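The Clendascombe Giant

By the time Agustina Vergara reached the bottom paddock the frost had gone and her pumpkin was still there, enormous and orange and lying on its side like a cow that had decided against the whole business of standing up.

"Good morning, you absolute beauty!" she shouted.

She had shouted this every morning since the vine set fruit, and she fully believed the shouting helped. Clendascombe was a town that took its pumpkins seriously. The record stood at 375 kilos, grown by old Leclerc back when he still had his knees, and his photograph hung in the pub above the dartboard, a bit punctured.

Agustina walked around the giant with a tape measure between her teeth. Over the top, end to end, around the middle. She wrote the numbers on her wrist because the notebook was in the ute, and then she looked them up in the chart and had to sit down in the wet grass.

Three hundred and eighty, the chart reckoned. Maybe more!

She rang Leandro Echeverría straight away. Leandro ran the greengrocer's on the main street and owned the only trailer in the district with soft enough springs.

"I'm doing the shelves," he said.

"Forget the shelves. How fast can you get here?"

There was a long breath at the other end. Leandro loved his shelves. He could talk for an hour on where a capsicum ought to sit and why you should never, ever crowd a leek, and Agustina, who adored him, had listened to that hour more than once. But he had also been there when she planted the seed, a fat cream-coloured Rurnasora that cost more than her boots, and he had said a few words over it in Spanish with his hat off.

"Twenty minutes," he said. 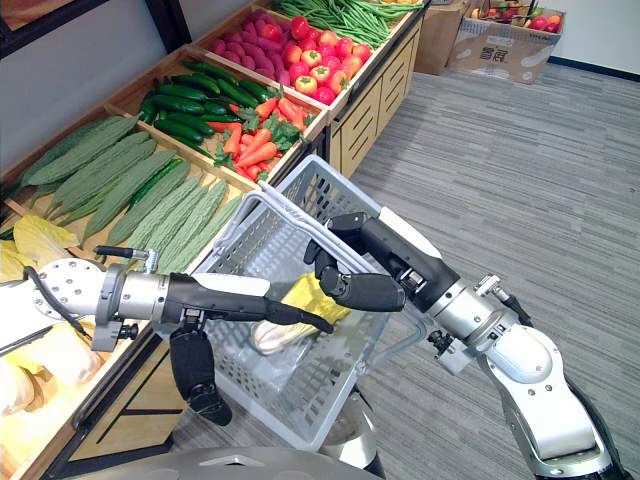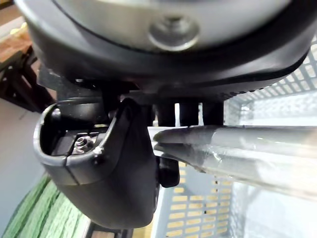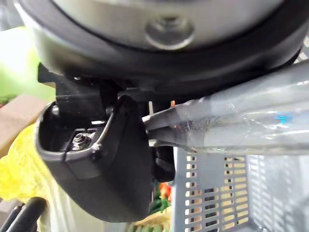

He made it in fifteen, with the trailer full of old mattresses and his nephew's rugby team squashed into the van behind. They got a tarp under the giant by rolling it a hand's width at a time. Agustina cut the stem herself. She'd thought she might cry, and she did, a fair bit, and the rugby team looked politely at the creek.

"On three," said Leandro.

It took until the fourth three. Then up it went, wobbling and magnificent, and came down on the mattresses with a sound like somebody sitting on an organ.

The road into town was the slow part. Leandro drove at walking pace with his hazard lights on, and Agustina walked beside the trailer with one hand on the rind. People came out of their gates. The Plerketti bakery emptied completely, flour and all, and a small girl in a school hat saluted. By the bridge they had a proper procession going, dogs and prams and a bloke with a trombone who'd only been on his way to a lesson.

"What do you feed it?" somebody called.

"Seaweed!" Agustina called back. "And compliments!"

The showgrounds were packed, nearly 2000 people by the look of the car park, and every one of them seemed to be standing between the trailer and the scales. Leclerc was waiting there in his good jacket. He put both palms flat on the pumpkin and leaned his ear against it, the way he used to, and knocked.

"Thick walls," he said. "Oh, that's lovely. Listen to that."

She listened. It sounded like a door in a very big house.

They swung it over on the forklift and lowered it down, and the numbers on the dial ran up and up and shivered and wouldn't settle. Three sixty. Three seventy-two. Agustina had hold of Leandro's sleeve and Leandro had hold of the trombonist's.

Three seventy-five, said the dial. It stayed there.

"Level," said Leclerc. He took off his glasses and wiped them and put them on again. "Dead level. Well, I'll be blowed."

Then he laughed – a great wheezing honk of a laugh – and threw his arms around her, and the whole crowd roared as though she'd beaten him by a tonne. Up close he smelled of mothballs and blood and bone.

"You left the stem short," he said in her ear. "You want to cut it further up the vine. That's a kilo you've left in the paddock, girl."

"You might have told me!"

"Come round in October," said Leclerc. "I've got some seed put by."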